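講義資料 / ロボットソフトウェア演習 / 第6回

双腕マニピュレーションにおける作業空間の調停と把持計画

2024年8月改訂

1. 今回の範囲

前回までに、単腕の逆運動学、関節空間での軌道補間、カメラと台座の外部校正を扱った。今回は同じ作業面を二台のアームで共有する場合のソフトウェア構成を扱う。対象は計画層と調停層であり、関節サーボの内側には立ち入らない。サーボ周期、電流制限、非常停止の論理は第3回の資料を参照すること。

前提とする知識は次のとおり。
・同次変換行列の合成と逆変換
・RRT-Connectの基本動作
・状態機械の記述(第4回の記法を用いる)

2. 構成

演習環境のソフトウェアは四つのプロセスに分かれる。

(a) 認識プロセス。積み木の位置と姿勢を推定し、世界座標系で出力する。
(b) 計画プロセス。アームごとに一つ起動する。目標姿勢と衝突環境を受け取り、時刻付き軌道を返す。
(c) 調停プロセス。作業面の占有を管理し、計画の実行可否を判定する。
(d) 実行プロセス。軌道を一定周期で下位に送り、追従誤差を監視する。

(b)にはPeltellの計画ライブラリを用いる。(c)は受講者が実装する。(a)と(d)は配布済みのものをそのまま使い、変更しない。プロセス間の通信は配布パッケージHevettiのメッセージ定義に従う。定義ファイルに独自のフィールドを追加した場合、採点用の記録再生が動作しなくなる。

3. 座標系

世界座標系Wの原点は作業面上の基準マークに置く。z軸は鉛直上向き、x軸は左アームの台座から右アームの台座へ向かう方向とする。左右の台座座標系をそれぞれL、Rと書く。認識結果は必ずWで表し、計画プロセスの入口でLまたはRに変換する。

変換を行う場所を一箇所に限定することは必須とする。過去の提出物で最も多かった誤りは、認識側と計画側の両方でWからLへの変換を施す二重変換である。この誤りは台座が原点に近いときには小さなずれとしてしか現れず、把持の失敗率がわずかに上がるだけなので発見が遅れる。変換後のデータ型には座標系の名前を含め、型の不一致を実行前に検出すること。

作業面には弾性のあるマットを用いている。z方向の基準面は剛体の机と異なり、押し込み量に応じて沈む。したがって接触高さを定数として扱わず、下降動作の終端は高さと追従誤差の両方で判定する。

4. 占有の表現

作業面を格子に分割し、各セルに占有者を割り当てる。占有者は L、R、共有、空き の四値とする。格子の一辺は設定ファイルで与える。

セルの占有は軌道の掃引体積から計算する。アームの各リンクをカプセルで近似し、軌道の時刻列に沿って移動させたときに、作業面への射影が触れるセルをすべて予約する。手先だけを射影してはならない。前腕が相手側の領域の上を通過する場合、手先が自分の領域内にあっても衝突は起こりうる。

グリッパの外形モデルには、指だけでなく取付け部と配線を含める。配線は姿勢によって形が変わるため、包含する箱で近似し、余裕を加える。把持中の積み木も外形の一部として扱う。把持の成立を検出した時点で、積み木を環境側の衝突物体から外し、手先リンクに付け替える。付け替えの順序を誤ると、計画器は開始姿勢そのものを衝突と判定し、解なしを返す。

5. 調停アルゴリズム

調停は予約方式とする。計画プロセスは軌道を生成した後、掃引セルの集合と時間区間を調停プロセスに送る。調停プロセスは既存の予約と照合し、次のいずれかを返す。

許可:重なりがない。予約を登録する。
遅延:時間をずらせば重なりがなくなる。必要な遅延を付けて返す。
却下:相手が静止して占有しているため、遅延では解消しない。

却下を受けた計画プロセスは、目標を変えるか、相手に退避を要求する。退避要求を無条件に認めると、両腕が互いに退避を繰り返して作業が進まない。演習では優先度を設け、積み木を把持している側を上位とする。双方が把持している場合は、予約の登録時刻が早い側を上位とする。

予約の解放は区間単位で行う。軌道の全体が終わるまで全セルを保持する実装は安全だが、待ち時間が長い。通過済みのセルを順に解放する実装では、実行プロセスからの進捗通知を用い、計画上の時刻を用いてはならない。追従が遅れた場合に、まだ通過していないセルを解放するおそれがある。

6. 把持計画

積み木は立方体とみなし、上面からの把持候補を四方向生成する。立方体の対称性から向かい合う二方向は把持面としては等価だが、手首の可動範囲と配線の取り回しが異なるため、候補としては区別して残す。

候補の評価は以下の項の重み付き和とする。
・関節限界までの余裕
・現在姿勢からの関節空間距離
・相手腕の予約セルとの最小距離
・隣接する積み木との隙間

隣接する積み木との隙間が指の厚さを下回る候補は、評価の前に除外する。重みの既定値は配布設定にあるが、課題では各自で調整し、根拠を報告に記すこと。

文字面の向きを指定する課題では、把持候補と配置姿勢を組にして探索する。把持してから配置姿勢を考えると、手首が限界に達して置けない場合がある。一回の持ち替えを許す場合は、中間姿勢を共有領域に取り、そのセルを先に予約する。

7. 作業面の状態

左アームが積み木を一つ保持し、もう一つがマット上の銀色テープの十字の左腕に一部重なっている。右アームはグリッパ側だけが右端に入る。認識プロセスの出力は、この種の配置で二つの積み木を別の物体として保持し続ける必要がある。
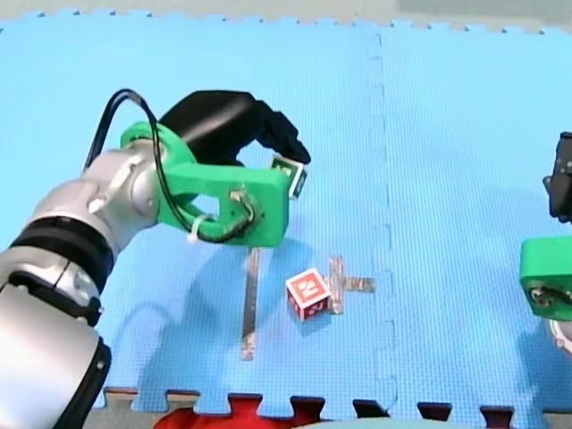 8. 認識結果の扱い

認識の出力には物体番号、姿勢、共分散、取得時刻が含まれる。計画に使うのは取得時刻が新しく、かつ共分散がしきい値以下のものに限る。アームの影や指による遮蔽で推定が途切れた場合、直前の値を無期限に使わない。保持時間を超えた物体は「不明」とし、その周辺セルを占有扱いにする。

反射性のテープは照明の条件によって輝度が飽和する。基準マークの検出を輝度だけに頼ると、アームの移動に伴って検出位置が揺れる。配布の認識プロセスは形状の整合を併用しているが、照明を変更したときは校正を確認すること。

把持中の物体の姿勢は、認識ではなく手先の順運動学から求める。把持時のずれは、閉動作の直後に一度だけ認識結果と照合して補正する。

9. 記録データ

課題の評価には記録データの再生を用いる。3月に収集した組にはDrevvilleとVan Loonの二種類の配置集がある。Drevvilleは311試行で、積み木どうしの間隔が広い。Van Loonは754試行で、隣接や重なりに近い配置を含む。調整はDrevvilleで行い、Van Loonは最終確認にのみ用いる。後者で重みを調整した提出は評価対象としない。

再生時には通信遅延を模擬する。既定の遅延は122ミリ秒であり、進捗通知にも適用される。この条件で予約の早期解放が起きないことを確認する。

10. 課題

課題1 調停プロセスを実装し、許可、遅延、却下の三つの応答が仕様どおりに返ることを単体試験で示せ。

課題2 区間単位の解放を実装し、一括解放と比較して、待ち時間の分布を図示せよ。平均値だけの報告は不可とする。

課題3 把持の優先度規則の下で、両腕がともに進行できなくなる配置を一つ構成せよ。そのうえで、規則の修正案を状態機械の形で示せ。

課題4 把持候補の評価から「相手腕の予約セルとの最小距離」の項を除き、却下の頻度がどう変わるかを調べよ。

報告書には、使用した設定ファイル、乱数の種、再生ログの識別子を添付する。ログが添付されていない結果は再現性の確認ができないため採点しない。

11. 補足:よくある不具合

計画器が断続的に解なしを返す。多くは開始姿勢の衝突判定による。付け替え処理の後に衝突環境の更新を待っているか確認する。

予約が解放されないまま残る。実行プロセスが追従誤差で中断したとき、完了通知は送られない。中断通知を受けた場合は、アームの停止姿勢が占めるセルだけを残し、それ以外を解放する。

遅延応答を受けた軌道が衝突する。遅延の間に開始姿勢が変化していないか、また環境の版番号が計画時と一致しているかを実行直前に照合する。一致しない場合は予約を破棄して再計画する。

左右で時刻がずれる。両計画プロセスは調停プロセスの時計を基準とし、各自の時計を予約に用いない。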